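Trellis: the scissors fault, in pictures

I love a good bug, and this one kept us busy from Monday morning until the coffee ran out! Trellis is the simulated sewing bench we run at Stitstead, where a gripper learns to hand tools to a virtual tailor. The rule is simple: scissors get passed handles first, blades kept away from the hand, and the grip must not let go until the receiving side says it has the weight. On episode 3791 the fingers opened early and the scissors went straight down through the bench, through the floor and out the bottom of the world. Nothing real was dropped, of course, but the same control code goes onto the arm at our Kozan workshop in April, so it counted as a safety stop and we treated it like one.

I had a wonderful time digging into it, and these are the renders I kept going back to.

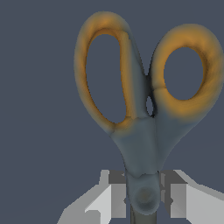

Grip force was our first suspect, and Şengül Ekinci spent the morning going through the contact logs with me. The numbers looked healthy right up to the release, which was maddening. Then we started arguing about where a gripper ought to hold a tool like this. With the fingers clamped this close to the pivot screw, both orange loops stand well clear for whoever is taking them, and I still think it's a lovely grip for a handover. We left the grasp point alone and went looking somewhere else.

Next up was Wovis, our little message layer, which carries the "I have it" signal from the receiving side. Hüsnü Soylu replayed the whole episode at quarter speed and found 2 release messages where there should have been one. The first was left over from the episode before. It had been sitting in the queue all that time, perfectly valid, waiting for something to let go of!
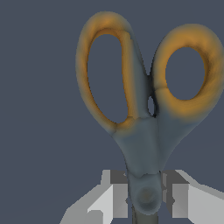 Beril Dönmez wrote in to ask why a stale message could ever open the fingers at all, and said that on her own bench a release without a matching episode number is thrown away before it gets near the motors. She'd also want the arm to hold by default if the check fails.

She's right, and both of those are in now.

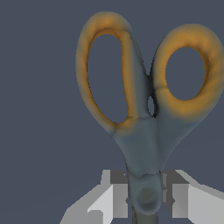 The new release check wants three things to agree: the episode number, a fresh timestamp and a load reading from the receiving side. If any one is missing, the gripper holds and the run gets flagged. I'm especially fond of the load reading, because closed blades pointing down, as they are in this hold, are exactly what I don't want falling past anyone's knees in Kozan. Vendula Vávra is now feeding it old messages on purpose, as many as she can dig up, and I'll add her results to this page when she's through.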